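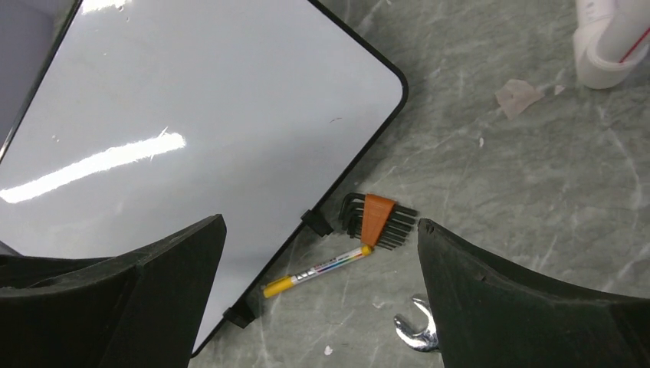
A whiteboard and a set of hex keys in an orange holder.

About the Hollex School of Home Repair

By Sandamali Khan
Sunday, May 23, 2021

Hollex is a small school for people who want to fix the place they live in. We teach dripping faucets, sticking doors, wobbly chairs, drywall holes, drafty windows, running toilets, loose handrails, and all the other things that sit on a list on the fridge for a year and a half. Our students are renters, new homeowners, people who just inherited a house from an aunt, teenagers moving out, and quite a few retirees who tell us they always wanted to learn this and never had the chance. If you can hold a screwdriver, you can take our first class. If you have never held a screwdriver, you can still take it, and we will hand you one!

You will find us at 3017 Aksoy Street, in the back half of the old Viltis button factory. The front half is a dance studio, so on most evenings you will be learning to set a toilet flange to the sound of tap shoes. I have grown very fond of it.

How we got going

I spent years as a maintenance tech for apartment buildings, and I loved the work, but the part I loved most was the few minutes when a tenant would stand in the doorway and ask what I was doing. I would show them. I'd pull the cartridge out of the faucet, point at the worn rubber, and let them put the new one in. People were so pleased! One woman in a third-floor unit called me back the next week, and I figured the repair had failed. She wanted to show me that she had done the bathroom one herself.

I started with a Saturday class in my own garage with a workbench I built out of a solid-core door. Four people came. We spent the whole morning on one subject, shutoff valves, and I still think it's the best first lesson there is. Everyone went home and found theirs. Two of them found out that the valve under the kitchen sink wouldn't turn at all, and that became the second lesson.

The garage lasted three winters. Then the Viltis space came up for rent with high windows, a floor drain, and a loading door wide enough to bring in a full-size shower stall, and I signed for it the same afternoon. My brother-in-law told me to sleep on it. I didn't, and we've been here ever since.

What we teach

The heart of the school is Basics, a 20-hour course spread over ten evenings. It goes in this order: water, doors, walls, windows, furniture, then a little electricity. Water comes first because water does the most damage while you're looking up a phone number. Electricity comes last and stays modest – we cover how a panel is laid out, how to use a tester, how to swap a light switch or an outlet where local rules let you, and how to tell when you should put the cover back on and call a licensed electrician. We are very clear about that line and we go over it more than once.

The furniture evening turned out to be the one students talk about for months. Everybody brings in something wobbly from home. We have had piano benches, crib rails, a barstool with a chewed leg, and a flat-pack bookcase that had survived five moves and leaned like a sailboat. You learn to work out why a joint is moving before you reach for the glue. Sometimes all it wants is a quarter turn on a bolt. Sometimes the hole is stripped, and you get to learn the toothpick-and-wood-glue fix, and people always gasp a little when the screw bites again.

After Basics there are longer courses you can pick from:

Plaster and Drywall. Patching, taping, sanding, matching an old texture. Dusty. Bring a hat.

Old Windows. Sash cords, glazing putty, weatherstripping. This one fills up first every year, and I understand completely, because there's nothing like a window that slides up with one finger after being painted shut since before you were born.

Small Plumbing. Traps, supply lines, fill valves, and a whole evening on the garbage disposal.

Tile. Mostly backsplashes and small floors. You build a panel you can take home, and please do take it home, the storage shelf is full.

Doors and Locks. Hinges, strikes, planing an edge, rekeying a basic lock.

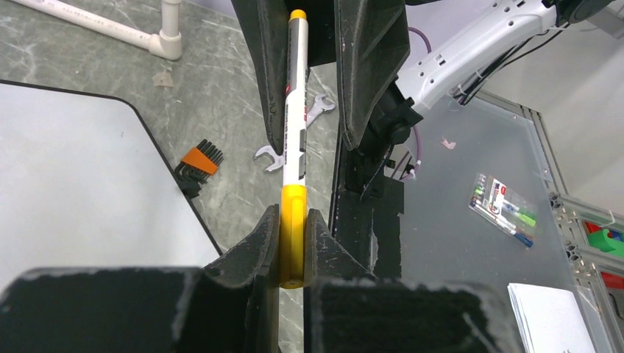
Classes run on weekday evenings and on Saturday mornings, and every course is offered in both slots at some point in the year, so if your shifts change you can move over and pick up where you stopped. We keep your workbook here in a folder with your name on it if you'd like. Lots of students do, mostly the ones who know they'd leave it on the bus.

How a class works

There are 17 places in each course and every student gets a bench. We talk for a short while, then you work. I'm a big believer in practicing on real, ugly, worn-out stuff. A brand-new faucet out of the box comes apart like a dream and teaches you very little. The ones on our practice wall came out of kitchens and bathrooms all over the Helach valley, with the mineral crust still on them, and they fight back. So do our doors, which we have hung in frames that are out of square in several different directions. By the time you meet your own crooked door you'll recognize it like an old friend.

Mistakes are welcome. You will cut something too short. I still do. We buy extra material for every session and the price of the course covers it, so go ahead and cut another one. The only things we're strict about are eye protection, closed-toe shoes, tied-back hair, and shutting off the supply before you open anything. Forget that last one and you'll be mopping, with the floor drain to help you.

We also spend real time on words. It sounds like a small thing, but a lot of people feel foolish in a hardware store because they're asking for "the little round thing that goes in the other thing." Once you know it's an escutcheon or a ferrule or a strike plate, you walk in differently. We have a parts wall near the door with everything labeled, and students are always reading it while they wait for their ride.

So far 901 people have finished Basics with us. I have a soft spot for every group, but I'll mention the one that finished in April, who came in as strangers and now trade Saturday mornings at each other's houses. They've done two porches and a laundry room. They send me pictures of their caulk lines, and the caulk lines are good!

What we believe

I think a home is easier to love when you understand it. You stop hearing every clank in the wall as bad news. You know that the hum is the fridge and the tick is the heating pipe warming up, and that the hiss in the bathroom is a flapper you can replace before dinner for the price of a sandwich.

I also think the trades deserve a lot of respect, and a good class should leave you with more of it. Most of our guest teachers work in the field during the day. They tell students plainly which jobs are worth doing yourself and which ones take years of skill to do well. You'll be a better customer afterward, too. You'll know what to ask, and you'll clear the stuff out from under the sink before the plumber gets there, and the plumber will remember you kindly for it.

And I think tools should get used. Our lending shelf is open to anybody who has finished a course. You can borrow a wet saw, a stud finder, a basin wrench, clamps of every length, a drain snake, and the heavy plane I learned on. Bring them back clean. Late is okay, dirty is not.

Practical things

Parking is behind the building off the alley. The front lot belongs to the dance studio and they do need it. The back entrance has a ramp, and three of our benches adjust in height, so let us know what suits you when you sign up. Wear clothes you don't mind ruining. We have gloves and safety glasses in all sizes, and coffee that is strong if not exactly good.

You don't have to own a single tool to start. In fact I'd ask you to wait. Take the first few evenings, find out what feels right in your hand, and then buy the handful of things you'll reach for every week. We give out a short list on the third evening, and the whole kit fits in a bucket.

Teenagers can join from age 14 with an adult in the same class. Parent-and-kid pairs tend to be our quickest learners, with the kid usually a step ahead by the end of week two.

If you'd like to look around first, stop in on any class evening shortly before we start. Come through the back, follow the smell of sawdust, and ask for Sandamali. I'd love to show you the crooked doors.

Comments

dottie_m
Took Basics two years ago and then Old Windows. I have now done every window on my ground floor and am working up the nerve for upstairs. The dance studio music is a plus in my book.

R. Pruitt
Do you ever do a class on screen doors? Mine has been bungee-corded shut since we moved in.

Sandamali Khan
We do them on the second night of Doors and Locks! Bring the door if it fits in your car.

backporchben
The toothpick trick saved my kitchen cabinets. Still owe you a basin wrench, will bring it by Saturday, and yes it's clean.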